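Report on the Open Day at Malabanan Automation
Student Project: Robots at Work
Submitted by Ilse Hinrichs, 7 Aug 2024

Why I picked this visit

For our summer project we had to choose a workplace where machines and people share a job, go there, watch closely, and write up what we learned. Most of my class went for the bottling plant because it is near the bus station. I had seen a poster for the open day at Malabanan in the library in Dullitz, and I had been wanting to see a robot arm do something useful ever since our physics unit on levers last December, so I signed up for that one instead. It meant a long ride out to Gandendale with two transfers and a sandwich eaten standing up, but I am very glad I went!

I should say at the start that I am not an expert. I take shop class and I can use a drill press without frightening anybody, and that is about where my training ends. The people at the open day were patient with me, and any mistakes in this report are mine.

Getting there and the welcome

The building is at the far end of the industrial park, past a place that sells garden sheds. There was a table with name stickers and lemonade, and we were put into groups of eight. My group had a retired couple, a father with two boys, a woman thinking about changing careers, one other student, and me. Our guide was Kwok-wai Chiang, who has worked there for a long time and sets up the test stations. He speaks quickly and draws in the air with his hands while he explains, which I found easier to follow than the handout.

He began with the safety talk. Stay behind the yellow tape, keep bags on your shoulder and off the floor, and if somebody calls "stop," stand still wherever you are. He showed us an emergency stop button and asked the younger boy to say in his own words what it was for. "It makes everything quit," the boy said, and Mr. Chiang told him he couldn't have put it better himself.

The demonstration

The main demonstration was on a project they call Cludine. As I understood it, the idea is to teach a robot arm to do small handling jobs, picking up a part and putting it in the right place, over and over, without a person having to measure out every motion in advance. A person guides the arm through the job many times, the computer keeps a record of each run, and later the arm tries it alone. I had expected the robot to be given a list of exact positions, like a treasure map. Mr. Chiang said they do that as well for some jobs, and that it works very nicely until somebody bumps the table.

What surprised me most was how much of the work happens in a tiny space. From behind the tape you mostly notice the big joints of an arm, because they swing around and make that humming sound, but the part that matters is the last little bit between the fingers. There are small holders and sockets to steer around, and hardly any spare room on either side. I started out watching the elbow and ended up watching the fingertips, and I think everyone in my group did the same after a while.
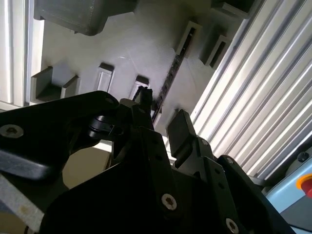
I asked how the operator knows when the fingers are close enough, and the answer was a mixture of looking and practice. New operators tend to hurry the long part of the move and then go very slowly at the end, and the good ones keep more of an even pace the whole way. He compared it to parking a car, which I can't judge yet as I only have my learner's permit, but the father in our group nodded a great deal.

We watched 12 runs. In between, Mr. Chiang would turn around and explain what he had been thinking about. On one of them the part slipped and landed flat on the table. I thought he would throw the whole run away, but he marked it in the log with a short note and kept it. He said it is useful to know what a bad grip looks like, both for the people and for the program. I wrote that down and underlined it, because in our lab reports at school I have a habit of leaving out the tries that went wrong, and now I feel a bit guilty about it.

Trying it ourselves

After the demonstration each of us got a turn at a practice arm on a separate bench, guiding it by hand to pick up a foam block and set it in a tray. I was sure I would be good at this. I was not! My first try pushed the block clean out of reach, and on my second I squeezed before I was lined up, so the block turned sideways and would not go in. The third one went into the tray, a little crooked, and I got a round of applause from the retired couple, which was kind of them.

Here is what I noticed while doing it:

It is hard to tell how far away something is when your own hand is not the thing doing the reaching. I kept stopping short.

Coming in straight matters more than coming in fast. If the fingers arrive at a slant, the object turns as they close.

Your arm gets tired. I only had a few minutes, and the operators do this in sessions with breaks built in. I had thought of it as desk work before.

The woman who wanted to change careers was by far the best of us. She used to decorate cakes, and she said it felt a lot like holding a piping bag steady.

Questions and answers

There was a half hour for questions over more lemonade. Somebody asked how many runs are needed before the arm can manage alone, and Mr. Chiang said it depends very much on the job. For the foam block on the practice bench they had recorded 110. A job with tighter spaces needs a good deal more, and if the layout changes they may have to record new ones.

I asked whether the robot would take over his own work some day. He thought about it longer than I expected. His answer was that the boring part of his week has gotten smaller and the setting-up part has gotten bigger, and that he likes the setting-up part. He also said he could only speak for himself and that I should ask people in other departments. There wasn't time for that, and I would put it first on my list if I went again.

The other student wanted to know what classes to take. Math, he told us, and also anything where you build an object and then have to fix it.

What I would do differently

My notes are good for the first part and thin for the second, because I got so interested that I stopped writing. Next time I would bring somebody along, so one of us could watch while the other wrote. I would also prepare my questions the night before. I made mine up on the bus and several of them were things the handout already answered.

For the follow-up part of the project I would like to build a simple two-finger gripper out of cardboard and string and test how the angle of approach changes whether a block turns when it is picked up. Our shop teacher has already said I can use the back bench. I plan to do the same number of tries straight on and at a slant, and this time every one of them goes in the log, including the ones that end up on the floor.

Thanks

Thank you to Kwok-wai Chiang for his time and for answering the same question from me twice, to everyone at Malabanan who set up the open day, and to my aunt, who picked me up in Dullitz when I missed the last connection home.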